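Folding It Right: What I Learned From a Semester of Laundry
Home and Textiles Project, final report
April 2020

So my project was about folding. I know, I know. When I told my roommates I was going to spend a semester on how to fold towels and sweatshirts, they laughed at me for a solid week, and then two of them asked me to do their closets.

The question I started with was pretty simple: does the way you fold a piece of fabric change how well it stays folded once you stack it, move it, and pull something out from under it? I had the laundry room in Staniforth Hall, one long table, and a big bag of cloth from the thrift store in Steltthorpe. Most of it was old towels and sweatshirt material. I also bought a pack of kitchen towels from Flamari because I wanted a few that were all the same size to begin with.

I tried three folds. The first was the plain half and half again, the one my mom taught me. The second was thirds the long way and then in half, which is how stores seem to do it. The third was a roll, because everybody who packs a backpack swears by the roll and I wanted to see what the fuss was about.

For each one I folded the piece, put it in a stack, carried the stack down the hall and back, and then pulled out whatever was second from the bottom. If the rest still looked like a stack, that was a pass. If I had to fix a corner it was a "fix," and if it fell over it was a fail. My instructor thought the categories were a little loose and she was right, but I stuck with them so the early trials would match the later ones. I did 97 trials all together, which is a weird number, but I ran out of time before I could get to a nice even hundred.

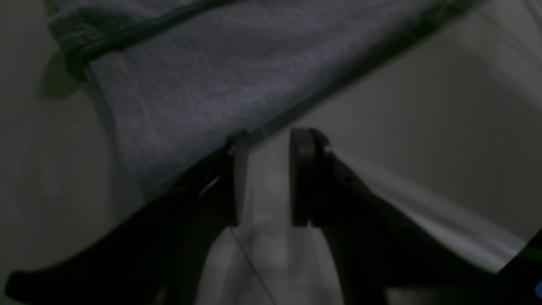
The thing that surprised me most was how much the edges matter. I had been thinking about the middle of the cloth the whole time, smoothing it with my palm over and over, and meanwhile the trouble always started at a corner. One corner curls up a little, the next towel sits on top of the curl, and by the time you get five or six high the whole pile is leaning like crazy! Once I started going back to flatten every corner before stacking, my fixes dropped a lot, even on the plain half fold.

Fuzzy fabric was a mixed bag. It grips itself, so a stack of it doesn't slide much when you walk. But it also grabs the piece above when you pull, and then two come out together (this got me so many times). The flat kitchen towels did the opposite and slid around on the carry, but they came out clean on the pull.

Thirds won for towels, pretty easily. For the sweatshirt material I'd call it a tie between thirds and the half fold. The roll was great in a bag and terrible in a stack, and I should have seen that coming before I spent 9 afternoons on it.

A few things I would change. I'd weigh the pieces, because a heavy towel and a thin one really shouldn't be in the same group. I'd also do the whole thing on one kind of surface. About halfway through I moved to a smoother table, and folding got easier just because the cloth slid better while I was lining things up. I wrote down the date I switched but I didn't redo the old trials, so please read the first half of my results table with that in mind.

The leftover fabric is going to the Derska swap shelf in May, folded in thirds. I'm keeping the Flamari towels.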